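Brarnent kinase inhibitor screening set, version 2

Last updated: Mar 6, 2025

What you get

Brarnent is a table of small-molecule inhibitors tested against a panel of 19 kinases, with the raw plate readings kept next to the fitted curves. We're really pleased to get this one out – the raw readings are what people kept asking for after the first release!

There are 275 compounds. Each row holds one compound against one kinase, with the structure as a SMILES string, the dose series, the fitted IC50 and a quality flag.

How the data were made

All plates were run at the Keremton site during February, using the Oshima assay protocol. Every compound was tested in duplicate. Curves were fitted with Ellell, and the settings file is in the config folder so you can refit everything yourself (please do, and tell us if you get something different).

Known problems

Weak binders often have no proper plateau, so their IC50 is given as "greater than" the top dose. Nearly 100 rows carry the flag EDGE, which marks wells on the outer ring of the plate. Leave them out if you want clean comparisons between compounds.

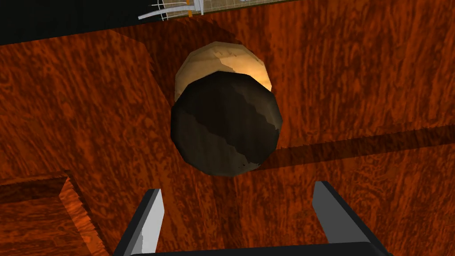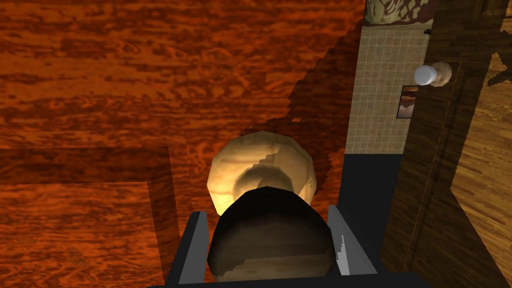 Both views are computer renders.

Loading the files

Everything is tab-separated text in UTF-8. Read the dose column as text first – a few entries contain a semicolon list, and spreadsheets love to turn those into dates. Missing values are written NA.

Licence

Free to use and share with credit. Corrections are very welcome through the issue tracker, and we'd love to see any selectivity plots you make.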